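Bench Notes: Looking after the two-finger hand at station 3

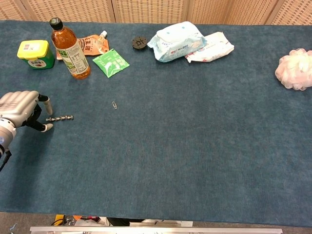
I promised last time that I would finally write up how we look after the hand on station 3, and a few of you have been chasing me for it, so get a coffee and settle in. Station 3 is the small-parts table in the Munholm shop, the one that spends its days picking up odds and ends so the Wakaden people can find out what their grip settings can and can't handle. When I check the hand in the mornings I start with the worst customers we have, a short metal chain and a paper clip, and I put them out on the bare blue-green cloth well away from the bigger stuff. The tea bottle, the wet wipes and the pink shower puff stay in a row at the back until the small things go right. If the fingers can deal with a chain that lies nearly flat, they can deal with a packet of tissues. The reverse has never once been true for me!

So, the fingertips. They're white, the fingers are black, and I'm grateful every day to whoever chose it, as any dirt on a tip shows up right away. I wipe both tips before the first run with a barely damp lint-free rag and then a dry one. Please don't use the solvent from the paint bench. I did that in my first month (I was in a hurry, I had grease on my hands, it seemed like a great idea) and the tips went shiny and slick and dropped everything I gave them until the new pair came in. Soapy water is plenty. If a tip still looks gray after a good wipe, look for a flat spot along the front edge, and if you can catch it with a fingernail, change the pair. Always the pair, even when the other one looks fine. A new tip next to a worn one means the fingers don't meet evenly, and you'll spend the afternoon blaming the software.

Changing them is a ten-minute job with the arm parked and the power off at the cabinet. And I do mean at the cabinet, the pause button doesn't count. There are two little screws to a tip, they love to roll, and the cloth is the best friend you have here - drop one on the felt and it stays where it landed. Drop one on the floor and you're on your hands and knees with a flashlight by the rail. Snug them down by hand and stop there. The threads are soft, and Flallier charges us for a whole finger if we strip one.

Next is the cable, which is the thing I get the most messages about. The black cable comes off the wrist and trails down at the side, and it needs slack. We had a spell in September when the hand would drop out in the middle of a reach, always toward the far side of the table, never close in. I swapped the connector. I swapped the controller port. I went through 107 lines of error log with a highlighter, which tells you what kind of week I was having. The trouble was a cable tie somebody had pulled tight down low (fine, it was me), so that every long reach tugged on the plug. Now there's one loose hook-and-loop strap and no ties at all, and I run the arm out to its longest reach by hand before I do up the strap. If you see a zip tie on that cable, cut it off, and you don't need to ask me first.

On to the cloth itself. People think it's there to look nice, and I'll admit I like the color, but it does real work. The tips come down very close to the surface for thin parts, and a little give underneath saves them from a hard knock if the height is off by a hair. The price you pay is fuzz. It gets onto the tips, it gets into the finger joints, and it builds up so slowly that you don't notice. I go over the table with a lint roller at lunch and blow out the joints with the hand bulb at the end of the day. No shop air, please, it just drives the fluff further in. When you brush the cloth, brush it all one way, or you get light and dark patches that can fool you into thinking there's a stain.

Height is the last item, and the one that makes the biggest difference. After any change of tips or cloth, redo the table height. I bring the hand down with the fingers closed over a strip of plain printer paper and stop when the paper drags but still slides. Do it in the middle and then near each corner, and write the numbers in the Backlund binder (the green one, on the shelf over the sink). Our table sits a touch low at the back left and has done for as long as I've had it, so don't panic when that number looks odd. Then try the chain. I ask for 40 picks in a row, moving the chain a bit each time, and if I get more than 3 misses I go back and do the height again before I touch anything else.

I go through a pair of tips every 11 weeks or so at the pace we run now, and there are two spare pairs in the top drawer with the lint roller refills. If you take the last pair, leave a note on the drawer so I can put in an order. Next issue I want to get into the wrist bearing, which has started making a small ticking noise I don't love. If yours ticks too, write and tell me what you found when you opened it up.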